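Bastley Workroom: Small Containers and Overhead Check, July
Checked by: Melaniia Polishchuk
With: Vsevolod Sydorenko (first half)
Start: 9:40 a.m.

1. Lids and caps close fully. PASS
Every screw cap I tried turned all the way down without slipping. Huge improvement on last time! The ribbed ones are so much easier to grip with gloves on, and I'd love to see us stick with them when we reorder from Joltia.

2. Tubes free of cracks and sharp edges. PASS, with one swap
Ran a finger around each rim and along the sides. One clear tube from the back of the drawer had a hairline split near the thread, so it went in the bin and Vsevolod put out a new one.

3. Contents can be seen without opening. PASS
I'm a big fan of the tinted plastic. You get the color coding and you can still see what's inside, even when there are only a few small pieces left. Please keep labels narrow so they don't wrap the whole way around and spoil it.

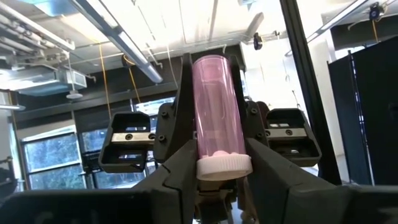

The old white tubs fail on this point, and 3 of them are still in use on the Gondwood shelf. Vasylyna has said she'll empty them into tinted tubes before the end of the month.

4. Tubes tipped cap-down do not leak pieces. PASS
Tipped each one over, gave it a shake, held it over the tray. Not a crumb came out. If you do this check yourself, use the deep tray (the flat one lets things roll, ask me how I know).

5. Labels match the log. NEEDS WORK
Log sheet 21 has two entries with the same tube name. Easy fix, but please do it in pen and initial it. Taras, I think one of these is yours?

6. Ceiling lights working and covers secure. PASS
No flicker, no buzzing. Lovely bright room to work in, and it makes reading small labels a pleasure.

7. Hanging cables clear of walkways. PASS, keep watching
Walked every route with my arm up. All clear at head height. Anyone adding a cable should tie up the spare length the same day.

8. Vents open and free of dust. NEEDS WORK
Air is moving well, but the grille wants a wipe. Step stool only, no chairs.

9. Spare caps in stock. PASS
Full bag in the Figueiredo drawer, second from the top.

To do before the next check
Item 5: Taras Ostapchuk
Item 8: Vsevolod Sydorenko
White tubs: Vasylyna Yurchenko

Finished 10:55 a.m. Great round, everyone, and thanks for having the drawers unlocked when I got there! Signed copy is in the blue binder.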